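机の上のスイッチひとつ
共同工房ゾストラで、アームに「入れる」と「切る」を教える人たち

工房の戸を開けると、まず木くずの匂いがして、それからコーヒーの匂いがする。川沿いの古い倉庫を仲間で借りて使っている共同工房ゾストラに初めて伺ったのは一月の、もう日が傾きかけた午後三時すぎのことだった。旋盤の音を聞かせてもらうつもりで出かけたのに、案内されたのは奥の小部屋で、アイタナ・テハダさんが膝に毛布をかけてノートパソコンの画面をのぞき込んでいた。

彼女たちが「フルヴァウ」と呼んでいる計画は、言ってしまえばとても小さい。ロボットアームに、レバー式のスイッチを倒させる。それだけである。それだけのことに、もうひと冬を使っている。

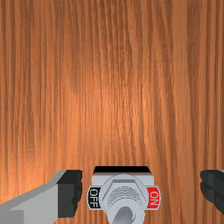
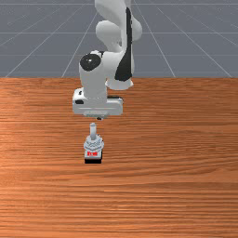
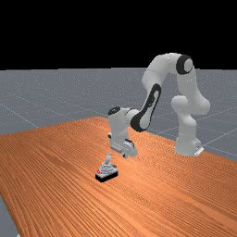

フルヴァウのシミュレーション画面から。一枚目はスイッチに寄ったところで、レバーの左右に「OFF」と「ON」の札が見える。

きっかけは集塵機だった

そもそもの始まりは、工房の集塵機のスイッチがとんでもない場所についていたことだ。倉庫の梁のそばに前の借り主が取りつけたもので、脚立に乗らないと手が届かない。木を切るたびに脚立を出し、切り終わるとまた脚立を出す。そのうち面倒になって、つけっぱなしで昼ごはんを食べる人が出てくる。電気代の紙を見てため息をついたのが、家具を作っているイヴァルス・ラマナウスカスさんだった。

「リモコンのコンセントを買えば済む話なんですよ。うちの妻にも最初の晩にそう言われました」とイヴァルスさんは笑う。「でも、たまたまその週にアイタナがアームを組みたいと言っていたものだから、じゃあアームに押させようか、と。ふたりとも少し浮かれていたんだと思います」

コンセントのほうは、結局その月のうちに買ってつけた。だから集塵機の問題はとっくに片づいている。それなのにスイッチを倒すアームの話だけが残って、いまでは毎週誰かが何かを持ち寄る、工房でいちばん長い作業になった。こういう順番の狂い方は、家で何かを作る人なら覚えがあるのではないだろうか。わたしなど、本棚を直すつもりで買った鉋の手入れに夢中になり、本棚はまだ傾いたままである。

画面の中の作業台

実物のアームを動かす前に、ひととおりの動作は画面の中で試す。これはアイタナさんの決めた約束ごとで、まだ誰も破っていない。画面の中には木目の作業台があり、白と黒のアームがあって、台の上に小さな操作部品がぽつんと載っている。背景は実にそっけない。格子の線を引いた灰色の床があるくらいで、窓も壁もない。

「木目だけはちょっと凝ったんです」とアイタナさんは少し照れたように言った。「最初は一面まっ白の台にしていたら、長く見ていると目が疲れてしまって。イヴァルスが、台は木だろう、と言うので」

そのイヴァルスさんは、画面の木目を見て「この目の流れはちょっとおかしい、こんなふうに曲がる板は見たことがない」と、まじめな顔でかなり長いこと話してくれた。どこがどうおかしいのか、節の出方から製材の向きまで教わったのだが、わたしのノートには「曲がりすぎ」としか書かれていない。申し訳ないことである。

画面の中で何度失敗しても、部品は壊れないし指も挟まない。一回の試行は長くて30秒。お茶をいれに立つあいだに何回か終わっている。帳面に書きとめた試行は、わたしが伺った日で1,708回になっていた。帳面というのは本当に紙の帳面で、マルレーヌ・コルミエさんが鉛筆で線を引いてつけている。うまくいった回は丸、レバーに触れたのに倒しきれなかった回は三角、そもそも触れなかった回は横棒。ぱらぱらとめくっていくと、初めのほうのページは横棒ばかりで、遠くから見ると罫線の続きのように見える。

レバーは思ったより手ごわい

わたしはスイッチを倒すくらい簡単だろうと思っていた。人間なら見もせずにやる。夜中に手さぐりで廊下の明かりをつけるとき、指の角度など考えたこともない。ところがアームにとっては、どうやらここがひどく難しいらしい。

まず、グリッパーの指をどれくらい開いて近づくか。開きすぎると、レバーの片側の指だけが先に当たってしまう。狭すぎると、今度はレバーの先に指が乗りあげる。それから高さ。根元に近いところを押すと力が要るし、先のほうを押すと滑って逃げる。倒す途中でレバーの先は弧を描くから、指をまっすぐ横に動かしただけでは、最後のところで離れてしまう。

「人の指はやわらかいから、そのへんを全部ごまかしてくれているんですね」とマルレーヌさん。彼女はもともと洋裁の人で、ゾストラには工業用ミシンを使いに来ていた。いつのまにか帳面の係になり、いまでは指先に貼る当てものの型紙まで作っている。見せてもらった型紙には縫い代がちゃんとついていた。縫うんですか、と聞くと、まだ決めていないけれど、ないと落ち着かないの、という返事だった。

向きのことでもずいぶん揉めたそうだ。スイッチに正面から向かうのか、奥から手を伸ばすのか。アイタナさんは腕を高く上げて、弓なりに越えるような姿勢から手を下ろすやり方が好きで、イヴァルスさんは低く横から行くほうが自然だと言ってゆずらない。ひと晩話し合って決まらず、両方を100回ずつ試すことになった。結果は、と身を乗りだして聞いたら、ふたりが同時に別々のことを話しはじめたので、ここには書かないでおく。帳面の丸の数だけでは決められない事情が、それぞれにあるらしい。

家に持ち帰る宿題

実物のほうも少しずつ進んでいる。工房の棚には、合板の切れはしに穴をあけてスイッチを留めた練習台が並んでいて、これは全員が家で作ってくる宿題である。決まりは、スイッチの軸が台に対してまっすぐ立っていることと、ナットをきちんと締めてくること。ところが、これがまた人によって違う。イヴァルスさんの台は面取りがしてあって、手で撫でたくなる出来ばえだ。アイタナさんの台は穴が少し大きすぎて、ワッシャーを足してある。マルレーヌさんの台には、なぜか裏にフェルトが貼ってあった。

スイッチそのものは、近所で店をたたんだ電気屋さんから箱ごと譲ってもらったものだという。箱に書かれていた数は2,000。全部数えた人はいないし、数えようという人もいまのところ現れていない。引き出しをあけるとざらざらと音がして、それがなんともいえずいい音なのだ。古い型のものはばねが強く、倒すとぱちんと気持ちのいい手ごたえがある。新しい型は軽くて、すっと動く。画面の中のばねの強さをどちらに合わせるかというのも、目下の悩みのひとつになっている。

自分でも作ってみたいという方のために、練習台の作り方を聞いてきた。板は手のひらより少し大きいくらいがよい。小さいと、横から押したときに台ごと動く。穴はスイッチの軸に合った錐で、表からあけて、裏に先が出たところで板を返し、裏からあけ直す。こうすると木がささくれない。スイッチを差しこんだら、ナットは指で回るところまで回し、最後だけ工具で締める。入りと切りの札をつけるなら、レバーの倒れる向きを確かめてからにすること。アイタナさんは一度逆につけて、三日のあいだ、うまくいったものを全部失敗と記録していた。マルレーヌさんの帳面には、そのページだけ赤鉛筆で大きな矢印が引いてある。

練習台には電気をつながないのも約束になっている。倒れたかどうかは目で見るか、音で聞く。イヴァルスさんは豆電球をつけたがっているけれど、線がレバーのまわりに来るとアームが引っかけるからと止められて、いまは裏から線を逃がす溝を彫っているところだ。溝の図面を三枚も見せてもらった。豆電球ひとつのための溝とは思えないほど立派なものだった。

夕方の工房で

五時を過ぎると、仕事帰りの会員がぽつぽつ入ってくる。作業着のままの人もいれば、鞄を抱えた人もいて、奥の部屋をのぞいては「今日は倒れた?」と声をかけていく。これがこの冬の工房のあいさつになっているらしい。アイタナさんは画面から目を離さずに片手を上げる。倒れたときは親指が立ち、そうでないときは手のひらがひらひらと揺れる。わたしがいたあいだは、ひらひらが続いた。

春になったら練習台をアームの前に据えて、まずは一日、実物だけで動かしてみるのだそうだ。アームの土台を留める天板はイヴァルスさんが引き受けていて、もう板は選んである。楢の一枚で、節がひとつ、端のほうにある。そこを避けて穴をあけるか、いっそ節を真ん中に持ってくるかで、帰りぎわにもまた話が始まってしまった。わたしは次のバスの時間があったので途中で失礼したのだが、戸を閉めたあとも、外まで声が聞こえていた。

その次に電話をしたら、楢の板は節を左に残して切ったと教えてくれた。豆電球の溝は、まだ彫っているとのことである。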